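Restus von Sivosness im Test: ein halbes Schuljahr mit zwei Armen in der Robotik-AG

Ich hatte ja im Februar versprochen, dass ich was zum Restus schreibe, sobald wir ihn länger als nur ein paar Nachmittage hatten. Jetzt ist es so weit, und es ist (wie immer bei mir) etwas länger geworden. Wer nur wissen will, ob sich das Ding für eine AG lohnt: ja, mit Bauchschmerzen beim Zubehör. Der Rest darf weiterlesen!

Kurz zum Rahmen. Ich betreue die Robotik-AG an unserer Schule in Jekarau, Mittelstufe und Oberstufe gemischt. Wir haben uns für den Boateng-Pokal angemeldet, das ist ein Wettbewerb für Schülerteams, bei dem alltägliche Handgriffe automatisiert werden sollen. Die Aufgabe in diesem Jahr heißt »Pausenbrot«: Eine Dose mit Deckel steht auf dem Tisch, der Inhalt muss in die Fächer, der Deckel muss ab und wieder drauf. Klingt nach Kindergeburtstag, habe ich auch gedacht. Mit unseren alten Fahrrobotern war da jedenfalls nichts zu holen, also kam der Restus ins Haus, ein Paar Arme mit orangen Greiffingern und je einer Kamera obendrauf.

Aufgebaut war er an einem Nachmittag. Die Anleitung ist dünn, aber gut gezeichnet, und die Schrauben sind nach Tüten sortiert, so was liebe ich. Nur die Kabel! Sivosness legt Kabel bei, die für einen Arm auf einem Laborwagen vermutlich wunderbar passen, auf einem normalen Schultisch baumeln sie überall herum. Wir haben uns mit Klettband beholfen, bis das erste Mal jemand hängen geblieben ist, und danach mit noch mehr Klettband.

Die Software startet im Browser, was bei unseren Schulrechnern ein Segen ist. Man führt die Arme von Hand, der Restus zeichnet den Ablauf auf, und aus vielen solchen Durchgängen lernt er dann eine eigene Bewegung. Empfohlen werden 50 Durchgänge pro Aufgabe. Für »Block ins Fach legen« hat das gereicht, da waren alle ganz aus dem Häuschen. Für den Deckel hat es hinten und vorne nicht gereicht, wir sind am Ende bei 80 gelandet und ich würde beim nächsten Mal gleich mehr einplanen.

Und damit zum Deckel, unserem Lieblingsfeind. Beide Arme müssen gleichzeitig zupacken, sonst hebt sich eine Seite und die andere klemmt. Die AG hat ewig darüber diskutiert, ob man am Rand greift oder die Finger irgendwie flach auflegt. Der Rand hat gewonnen: ein Finger oben, einer etwas drunter, und dann schön langsam.
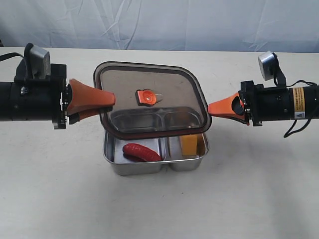

Gast schreibt: Wir haben mit unserem Team auch für den Pokal gemeldet und sind beim gemeinsamen Heben fast verzweifelt, bis wir beide Arme auf halbes Tempo gestellt haben. Habt ihr die Synchronisierung eingeschaltet oder macht das bei euch alles das gelernte Modell?

Gute Frage, die kam schon zur Vorabfassung rein, deshalb beantworte ich sie gleich mit. Wir lassen die Synchronisierung an. Ohne sie lief der linke Arm bei uns gern einen Tick voraus, und bei einem Deckel mit Dichtrand verzeiht das keiner. Man findet den Schalter übrigens unter »Erweitert«, ganz unten, hinter den Spracheinstellungen, warum auch immer. Das mit dem halben Tempo probieren wir aus, danke!

Die Greiffinger selbst finde ich richtig gelungen. Sie laufen nach vorn schmal zu, man kommt damit also auch in ein enges Fach, und bei der Spielzeugwurst und dem gelben Käseblock (bei uns heißen die so, streng genommen steht in den Wettbewerbsregeln nur »zwei Lebensmittelattrappen«) hatten wir erstaunlich wenig Abstürze. Die Wurst rollt gern weg, das ist aber das Problem der Wurst. Wer Ersatzfinger braucht, muss sie allerdings im Dreierpack bestellen. Bei einem Greifer mit 2 Fingern! Da liegt jetzt also einer in der Schublade und wartet auf Gesellschaft.

Was mich mehr genervt hat, sind die Kameras. Bildqualität prima, Halterung stabil, alles gut, solange man matte Sachen greift. Unsere Dose ist aber aus Edelstahl, und die spiegelt. Alles. Die Finger, den Tisch, bei schlechter Sonne den halben Raum. Im Handbuch steht dazu ein einziger Satz, sinngemäß: für gleichmäßiges Licht sorgen. Danke, Sivosness. Wir haben einen hellen Stoff hinter den Tisch gehängt, die Neonröhre direkt darüber ausgelassen und die Durchgänge auf verschiedene Uhrzeiten verteilt, damit der Restus nicht nur das Licht von 15 Uhr kennt. Ob es nun am Stoff lag oder an den Uhrzeiten, kann ich euch nicht sagen, wir haben leider alles auf einmal geändert. (Ja, ich weiß. Das predige ich in der AG sonst anders.)

Schaut euch einfach mal an, womit so eine Kamera am Greifer klarkommen muss:

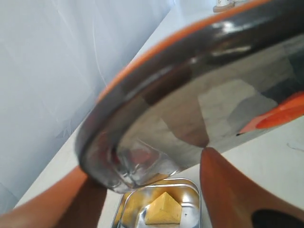 Blick am Greifer entlang: der gelbe Block in der Schale, darüber spiegelndes Metall.

Für die AG war das aber fast der beste Teil. Plötzlich wollten auch die mitreden, die mit dem Programmieren sonst wenig am Hut haben, und es gab eine wirklich gute Runde darüber, was eine Maschine eigentlich sieht und woran sie einen Block von seinem Spiegelbild unterscheiden soll. Das steht in keinem Lehrplan und hat eine ganze Doppelstunde gefüllt.

Zum Support noch schnell: Ich habe 3 Mails geschrieben und auf alle eine Antwort bekommen, zwei davon hilfreich. Die dritte war ein Link auf das Handbuch, Seite mit dem gleichmäßigen Licht.

Gut fand ich: Aufbau, Software im Browser, die schmalen Finger, leise Motoren (wir teilen uns den Flur mit dem Chor).
Nicht so gut: Kabel, versteckte Menüs, die Sache mit dem Dreierpack, kaum Hilfe bei glänzenden Gegenständen.

Würde ich ihn wieder anschaffen? Ja, für eine Gruppe, die ein paar Monate an einer Aufgabe dranbleiben mag. Für eine Projektwoche wäre er mir zu schade, da kommt man über das Aufzeichnen kaum hinaus. Und wenn jemand von euch eine gute Lösung für die Kabelführung hat, bitte in die Kommentare damit, unser Klettband geht zur Neige.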